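Notebook, notice app (Wasetti), Friday, start 9:40

Continuing from the page before, where I stopped in the middle of the push problem. Short repeat for those who did not read it: on the older phones the notices arrive, but they arrive in one packet after the user opens the app. So a student sees "Lecture moved to Hall C, 10:00" at 11:30, when he opens it to look for the lunch menu. For him this is worse than no app.

I tried three things this morning.

First, I set the priority of every notice to high. The two test phones got everything at once, also with the screen off. Then after some time one of them began to hold back again. I think the system gives us a kind of allowance and we used all of it with the menu and the lost keys. So it is our own fault. High priority must be only for room changes, cancelled classes and exam notices. I have written this in the settings file and also on the whiteboard, please do not wipe it.

Second, I switched off battery saving for the app by hand. It works well, but we cannot ask each student to go four levels deep in the menus. On the cheap phone the menu even has another name. Result noted, not used.

Third, I let the app ask the server itself every fifteen minutes. It is ugly but it is steady. I left it running on both phones while I did the sorting of the old notices.

10:50. Old notices. The export from the Hararier server has 2034 notices in it, all from the last school year. After I removed the doubles there are 619 less. Many doubles come from the departments which post the same text in the morning and again after lunch, to be on top of the list. I understand why they do it, but it makes the list useless for everybody. Proposal: if the text is the same as an earlier one from the same sender, the app only moves the old notice up, and does this one time per day at most. I will write it properly next week, when I have slept.

A surprise in the export: 251 notices have no end date. They stay in the list for ever. There is still a blood donation from December in my test view, and a room for rent which surely is rented. I made the end date a required field in the form, with two weeks as the default value. Somebody will complain. Then we can talk about three weeks.

The search is the other thing. If I type "libary" I get nothing, and I type "libary" very often, so I suppose others do also. I put in the simple version which allows one wrong or missing letter in words longer than five letters. It finds the library now. It also finds some strange neighbours, for example "closing" when I look for "cloning", but I can live with it for the pilot. 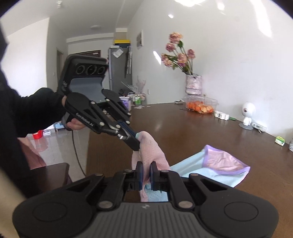

12:15. The two phones with the fifteen-minute asking: the newer one did not miss any round. The older one missed two, both when it was lying with low battery. When I plugged it in, it asked again immediately and showed the waiting notices in the correct order. I count this as good enough. The battery use I cannot judge from one morning, it must run over a whole weekend without anybody touching the phones. They are in the left drawer with the chargers, brightness at the lowest. Please do not borrow the white cable.

Language question. The pilot at Lelisberg wants the notices in two languages. At the moment the form has one title and one text. The cheapest way is a second pair of fields, which may stay empty. If the second language is empty, the app shows the first one with a small sign. I do not want automatic translation for exam notices, I have seen what comes out when "sit an exam" goes through it. For the menu, all right.

14:05. Tried the form with the second pair of fields. On the small screen the Save button goes under the keyboard and one cannot reach it without closing the keyboard first. I lost one long text like this, because I pressed Back. Two repairs are needed: the page must scroll, and Back must ask before it throws away the text. The scrolling is done. The asking is not done.

15:30. Load test with the Chávez script. I sent 463 sign-ins in one minute to the small server. All of them were answered, but the last ones waited so long that a real person would press the button again and make everything slower. The slow part is the profile picture, which we load before the list. I do not see why the list should wait for a picture. Changed the order: list first, picture when there is time. Did not repeat the test yet, the network was needed for something else in the afternoon.

Open points:
Back button must ask before leaving the form
repeat the load test with the new order
read the battery values on both phones after the weekend
ask Lelisberg which language comes first in their notices
rule for moving up the repeated notices
the icon is still the old one on the tablet

16:40. One more thing before I forget it. The clock on the test server is three minutes behind. All times in my table of this morning are from the phones and not from the server, so if you compare with the server log you have to add the three minutes to the log. I have not corrected the clock, as the night job is sensitive to it and I want to be here when it runs.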